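Linen turnaround at a 22-room lodge: a conversation with the operations manager at Onuvar

17 Jul 2023

The Onuvar lodge has 22 rooms on two floors, a breakfast room and a drying room for boots. It stands at the upper end of the Naltetti valley, a short walk from the start of the Herach trail. Most guests are walkers and cyclists who stay one or two nights, and that pattern sets the workload for the building. The operations manager has run the property for 4 years and asked to be identified by job title only.

The first subject was stay length. A city hotel of the same size can expect a share of its rooms to be stayovers on any given day, which need a light service and no full linen change. At Onuvar the share is small.

"In June we had days when every room turned over," the manager said. "Checkout is at ten and check-in opens at three. You have five hours, and the first hour is mostly waiting, as walkers leave late if it rains."

The lodge moved its checkout from eleven to ten two seasons ago. Complaints were expected and few came. Guests on the trail tend to be up early, and those who are not can leave bags in the boot room until the afternoon.

Linen is held at three sets per room: one on the bed, one in the wash and one on the shelf. The manager considers this the lowest workable figure for a property that launders on site. Lodges that send linen out need more, since a missed truck can remove a full set from circulation.

"We sent it out the first year," the manager said. "The laundry was in Dauda, and the road to Dauda closes when the river is up. We had clean sheets on the wrong side of a bridge."

The on-site laundry has two washers and two dryers in a ground-floor room behind the kitchen. The limit is drying. A wash cycle for sheets is shorter than the drying cycle that follows it, so wet loads queue. The lodge answered this by changing the order of work. Towels, which dry slowest, are collected first and are in the machine before the beds are stripped. Pillowcases go last.

Fabric choice followed from the same limit. The lodge bought cotton sheets at opening and has replaced them with a cotton and polyester blend as they wore out. The manager was direct about the trade. "Cotton feels better on the first night. The blend dries faster and needs no ironing if you take it out promptly. Guests have walked all day. Most of them want a dry, flat bed."

Folding is still done by hand at a single table, and the standard is written on a card beside it. Sheets are folded to shelf width with the hem outward, so that sizes can be told apart without opening the stack. Colored cloths are kept for cleaning and never go in with bed linen.

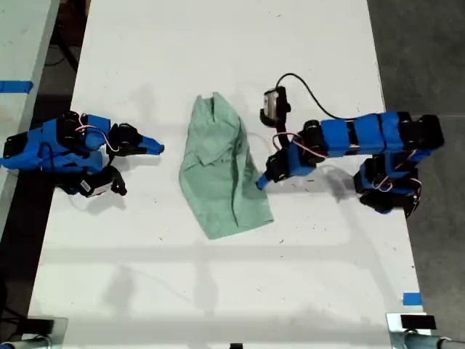
Two robot arms and a light green cloth on a white table.

Asked how the lodge tracks losses, the manager described a plain method. Each item carries a stitched mark showing the season it entered service. At the end of a season the shelf is checked against the purchase record, and anything stained or thin at the center is cut down for rags. Towels go missing more often than sheets, and hand towels more often than bath towels.

Water is the other constraint. The lodge draws from a spring tank of 1000 liters, which refills overnight in a normal summer and more slowly in a dry one. Laundry and morning showers compete for the same supply, so no washer is started before nine.

"If I could change one thing in the building, it would be a second tank," the manager said. "Then a dryer. Rooms come after that."

The lodge has been asked by tour operators whether it will add rooms. The present answer is no. There is land for an annex on the Herach side, but the septic system is near its permitted load — and the permit would have to be reopened for any new bathroom.

For guests, the practical details are these. Towels are changed on request during stays of two nights or more. Beds are changed on the fourth day. A drying line behind the boot room is free to use, and pegs are kept in the box by the door. The front desk will wash a bag of walking clothes if it is handed in before six, and the bag is returned at breakfast.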